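Why Can't Everybody Chase the Ball?

Have you ever watched a bunch of little kids play soccer? The ball rolls left and everyone runs left. The ball pops out to the right and here comes the whole crowd again! It looks like bees going after a jelly sandwich. Lots of fun, but pretty hard to score in.

So let's talk about one of the best secrets in soccer: SPACE.

Space just means a part of the field with no players in it. And there is a LOT of it. A big soccer field can be 100 yards long (yours is probably smaller, and that's fine). Even so, a whole swarm of players can end up squashed into a patch no bigger than your living room. All that lovely grass, and not a single shoe on it!

Now pretend you have the ball. Three players from the other team are running at you, and four of your own friends are standing so close you could tickle them. Where can you pass? Nowhere, really. But if one friend jogs out toward the sideline – wow, suddenly there's a wide open lane. You pass, she has time to look up, and off she goes.

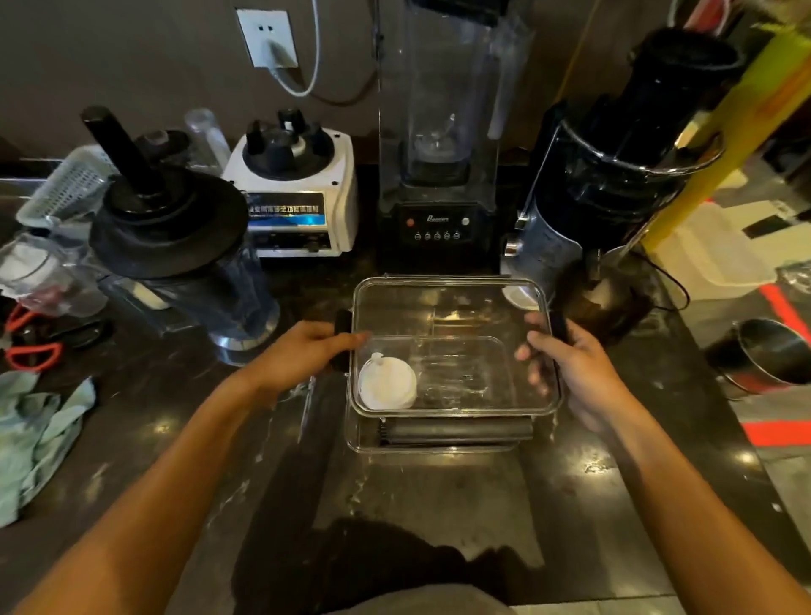 Coach Helju Liepiņa works with the under-9 team at Kokach, and she has a great trick for this. She tells her players to stretch out their arms and spin around once. If you can touch a teammate, you're too close! Then she tells them to take ten big steps away and try again. It gets giggly, but it works.

There's another thing good players do, and you can start doing it today. They look around before the ball comes to them. Quick peek left, quick peek right, maybe one over the shoulder. They're hunting for space like you'd hunt for the last empty swing at the playground.

One day last November, the Kokach kids played a game where you only got a point if you received a pass with no one near you. Goals didn't count at all! The first try was a mess. By the end they had 52 points, and hardly anybody was bunching up.

Want to try it at home? You need two friends, a ball, and a bit of grass. Two of you pass and one of you tries to steal. Each time you pass, run somewhere new. Don't stand and admire your kick, even if it was a beauty!

Sometimes you'll run into a perfect space and the ball won't come. That can feel a little unfair. But a defender may have followed you, and now there's a gap where she used to be, and your teammate can zoom right through it. You helped without even touching the ball – how cool is that?

Next time: what does a goalkeeper do when the ball is way down at the other end?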